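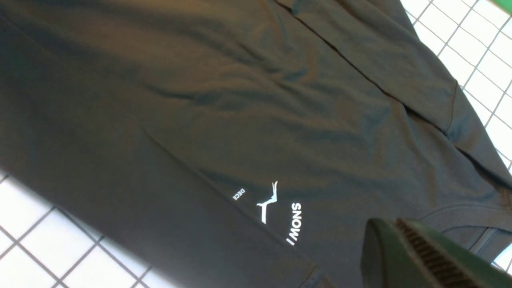
Una prenda deportiva gris oscuro sobre baldosas blancas.

Preguntas frecuentes sobre las becas de retorno Namlow

Última actualización: 21 de julio de 2026

Hola, soy Elin Meredith y llevo la oficina de becas de retorno del instituto Grīnberga. Contesto yo el correo, así que estas son las preguntas que más me llegan desde que abrimos la convocatoria en mayo (¡gracias por la paciencia con los primeros días, que fueron una locura!).

¿Quién puede pedir la beca?
Cualquier persona con el doctorado terminado que lleve al menos tres años investigando fuera del país. No miro la nacionalidad, miro dónde hiciste la tesis: tiene que ser en una universidad de aquí. Si la leíste en cotutela también vale, pero mándame el convenio.

¿Los tres años tienen que ser seguidos?
No. Se suman los contratos, aunque haya huecos entre medias. Las estancias cortas durante la tesis no cuentan, y mira que me lo discutís.

¿Cuánto dinero es?
2.507 euros brutos al mes durante 12 meses, con contrato laboral y alta en la Seguridad Social desde el primer día. Aparte hay una ayuda única de 2.000 euros para la mudanza, que se paga con la primera nómina. No hace falta guardar los billetes de tren ni las facturas del guardamuebles, es una cantidad fija.

¿Se puede prorrogar?
Una vez, por otros 12 meses, si el grupo que te acoge lo pide por escrito. La ayuda de mudanza no se repite, claro.

¿Tengo que encontrar yo el grupo de acogida?
Sí, y te recomiendo que empieces por ahí. Ahora mismo buscan gente el de materiales de Ineke Meijer y el de ecología fluvial de Tegwen Gape, que además contestan rápido. Si escribes a otro grupo y pasan dos semanas sin respuesta, dímelo y me acerco yo al despacho, que me pillan todos en el mismo pasillo.

¿En qué idioma presento la memoria?
En español o en inglés, lo que te salga mejor. Cinco páginas como máximo, bibliografía aparte. El resumen para público general sí que lo necesito en español, media página.

La plataforma Fenix me rechaza el PDF, ¿qué hago?
Casi siempre es por el nombre del archivo: no traga tildes, eñes ni espacios. Cámbialo y vuelve a subirlo. Si sigue igual, escríbeme con una captura antes de que cierre el plazo, porque después ya no puedo abrirte el expediente.

¿Puedo dar clase mientras tengo la beca?
Sí, hasta tres horas a la semana y con el visto bueno de tu grupo.

Estoy de baja maternal o paternal, ¿pierdo algo?
Nada. Puedes solicitarla estando de baja y retrasar la incorporación hasta que termine. Una vez dentro, el contrato se interrumpe y se alarga los mismos días.

¿Quién evalúa las solicitudes?
Dos personas externas por solicitud, y luego las ordena un panel que preside Meinir Edwards. Yo no voto (me lo preguntáis mucho, y no, tampoco puedo adelantaros la nota). Los informes os llegan enteros, salga bien o salga mal.

¿Y si me la deniegan?
Tienes diez días hábiles para alegar por Fenix, y puedes volver a presentarte en la siguiente convocatoria con el mismo proyecto.

Mi duda no está aquí
Escríbeme desde el formulario de contacto y pon "Namlow" en el asunto. Si es sobre el contrato o la nómina, quien lo sabe todo es Morfudd Pumphrey, de personal; marca su nombre en el desplegable y le llega directamente.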